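Before you buy a kitchen robot: budget tips

Quick ones, typed up between jobs. Sorry for the spelling.

Start with the fridge, not the catalogue. Measure the door swing. Then the aisle. Ours is 53 inches and a two-armed machine on a wide base only just turns round in it.

Ask for a simulator trial first. Feller charge 749 for theirs, Lutine threw it in with the quote. Cheaper than a dented cabinet. Get them to load an open door and wire shelves, small stuff on the shelves too, a ball will do. Solid blocks on a bare table tell you nothing usefull.

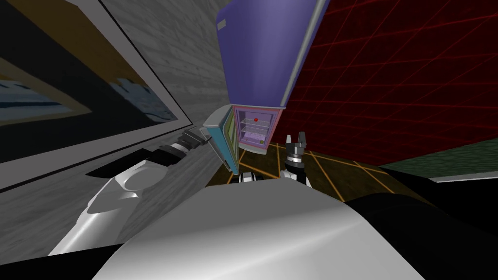

What to budget for

Arms: one or two? Two costs more, obviously. Price both.
Grippers: fingers wear. Spare pair at 174, order with the arm, saves the postage.
Floor: level it. No loose mats.
Install and training: put 2,000 aside and don't touch it.
Servicing: ask what happens in year two. Skokine went vague on me.

When to order

Lead times are long. Want it in by December, order in summer. Get the delivery date in writting, and check it fits through the back door while you're at it.

Gerardo Cattaneo
Wednesday, July 17, 2024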